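Category: Student Projects > Work and Technology

Teaching the Folding: Automation at the Kaltevstead Laundry Service
Project report by Killian Pichon
10 March 2018

1. Background

Kaltevstead is a home laundry and tidying service with 30 employees. In July the owners signed up with Prirnero, a firm that is building a folding machine called Skekevari. The machine learns from people. Workers do their normal tasks while holding a gripper in each hand, and the recordings are used to train it.

I spent 6 days with the team and interviewed two of the workers on the trial. My question was what the job looks like once part of it becomes teaching a machine.

2. The work during the trial

Recording takes place in furnished rooms, on beds and sofas, as well as at the folding tables. The company wanted it this way because customers do not own folding tables. A session lasts 45 minutes, followed by a break.

Plain towels were the easy part, according to both workers. Dark clothes with buttons or snaps took more care, and they said they had to slow down and think about where to take hold. One of them had folded for years without looking at her hands. With the grippers she had to plan each move - she compared it to writing with the wrong hand.

A black garment with metal fasteners, laid out on a houndstooth surface with the bedding pushed to the far side, is typical of the harder items.
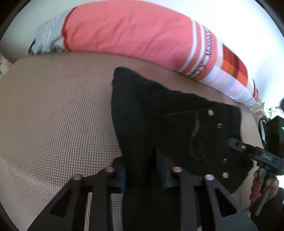 3. What changed for the staff

Pay stayed the same during the trial, but the daily target was dropped for anyone recording. Both workers liked that. They were less happy about sore wrists, and asked for lighter handles.

The shift lead, Mahrous, now spends part of each morning choosing items for the sessions and writing down which ones gave trouble. That task did not exist before.

Neither worker expected to lose hours this year. Both wanted to know who owns the recordings, and the agreement I was shown did not say.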